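Spring cleaning, sort of

Hello again, and happy Mon 3 April to all of you! I promised last time I'd tell you how the big garage clear-out went, so put the kettle on. I started in October, if you can believe it, and I finally reached the back wall on Saturday.

My rule was simple. If I hadn't touched it in a year, it went in the yard sale pile. That lasted until I found my old jigsaw puzzles, including the 1000-piece lighthouse that Rhea Aquino and I did over one very rainy week in Jorham. I kept that one. I kept the one next to it too — I'm only human.

The sale itself was lovely. Ratih Ngau brought her folding chairs and a huge tin of ginger cookies, and I think half the people who stopped were there for the cookies. I sold the bread machine, both fish tanks and a lamp I have disliked since the day I bought it. Eleven boxes of books went to the library in Elham, and they were very nice about my handwriting on the labels.

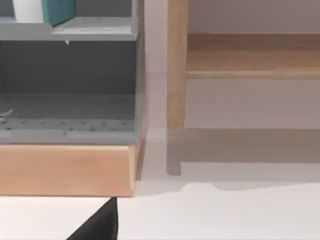

What I still can't part with is paper. Letters, recipes, warranties for toasters long gone. Rhea says to scan it all, but I know I'd never look at it again. If you have a system that works, write and tell me, and I'll share the best ones next month.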